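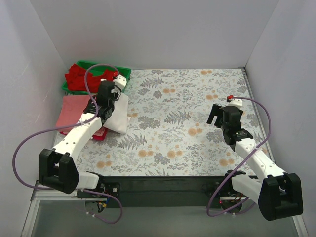 3.2 Fold state and storage of small household cloths

Cloths were classed by fold state at the moment of observation. Four states were used: flat folded, rumpled, draped, and piled. A cloth was coded as flat folded if its outline was made up mainly of straight edges and its upper layer lay parallel to the surface. Slight rumpling did not change the code. The pink cloth in Figure 3 was coded flat folded on this basis. The red cloth in the same figure was coded piled: its folds are bunched and no single layer can be followed from one side to the other. The white cloth, partly lifted and hanging in soft folds, was coded draped.

Containment was recorded separately from fold state. A cloth was treated as contained only if all of it lay inside the walls of the tray. Cloths that passed over a wall, as the red cloth does at the front edge of the green tray, were entered as overhanging. Earlier work by Cabello and Okonkwo used a single code for both conditions, and their storage totals cannot be compared directly with those given here.

The full set contains 1,675 coded observations. Each was coded by 2 readers working independently, and differences were settled by discussion. Most disagreements concerned the border between rumpled and piled. The Dorell scheme places this border at the point where the cloth loses its outline, and we kept that rule. The Tejada scheme uses height above the surface, a measure that depends heavily on fabric weight and was dropped after the July pilot.

Overlap required a further rule. Where one fabric edge showed beneath another, the lower edge was entered as a separate visible edge and was not assigned a fold state. The darker magenta-red edge below the pink cloth in Figure 3 is a case of this kind. It may belong to a second cloth or to the underside of the first, and the coding sheet leaves the question open.

3.3 Patterned surfaces

The mat in Figure 3 has an off-white background with fern fronds, leafy sprigs, and round peach-orange blossoms. Patterned surfaces of this type affect how easily a cloth border can be traced. Pale cloths lose contrast against an off-white background, while saturated cloths keep a clear border even where they cross a printed motif. For pale cloths, readers were told to follow the shadow along the edge first and to use breaks in the print as a second cue.

A border was accepted as traceable if at least 60 percent of its visible length could be drawn without a gap. Cloths below this limit kept their fold state code but were left out of the area estimates in Section 4. The limit was set at 50 percent in the Grergate trials, which used plain surfaces only.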